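Section 4. Setting up the table for a recording session

These steps are for members of the Rillwood robotics club who have already finished the power-up checks in section 3. Allow enough time to do them in order. Two people should be present whenever the arms are powered.

4.1 Laying out the objects

1. Press the stop button and check that it has latched. Leave it latched until step 8.

2. Wipe the tabletop with a dry cloth. Do not use spray near the arm bases.

3. Fetch the object box for your task from the Maltbridge shelf. The task card in the lid lists what goes on the table.

4. Put the drawer cabinet down first, between the two arm bases, with the drawer fronts turned at an angle towards the left. Both drawers must be fully shut and the bar handles clear of anything a gripper could catch.

5. Put the tray in front of the cabinet. It need not be square to the table edge – a small turn is fine and makes for more varied recordings.

6. Place the remaining items on either side of the tray. The box of biscuits stands on its narrow end to the right. The bottle lies on its side to the left, with the yellow ring nearer the front.

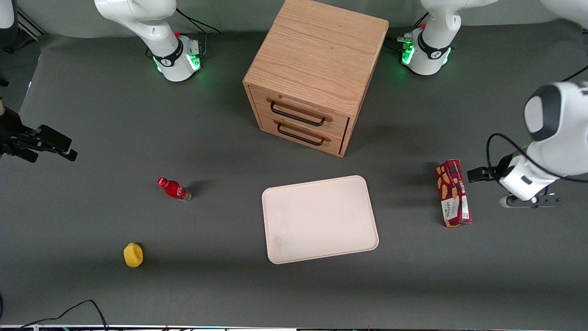
Photo: Emerson Miranda / Rillwood robotics club

Note: Positions are meant to change between runs. Move at least one item each time, but keep everything within reach of one arm or the other.

4.2 Checking the arms

7. Look at the lights on both bases. Green means the arm is ready. If either shows another colour, go back to section 3.

8. Release the stop button and run "home" from the Vukance menu. Stand behind the line until both arms have stopped.

9. Follow each cable with your eye from the base to the wrist. A loop is needed so that the wrist can turn, but it must not pass under a gripper or over the cabinet.

CAUTION: Never reach in to straighten a cable or pick up a fallen item while the arms are live. Latch the stop button first, then reach.

4.3 Starting a run

10. Enter the task name and your initials. The Kordestani drive holds 4,000 runs and had 3,667 on it at the last check (2026-02-05), so tell Emerson before starting a long batch.

11. Press record, wait for the tone, and begin.

If a run goes wrong, mark it "fail" and keep it. Do not delete it – the gap in the numbering upsets the export, as happened with run 459.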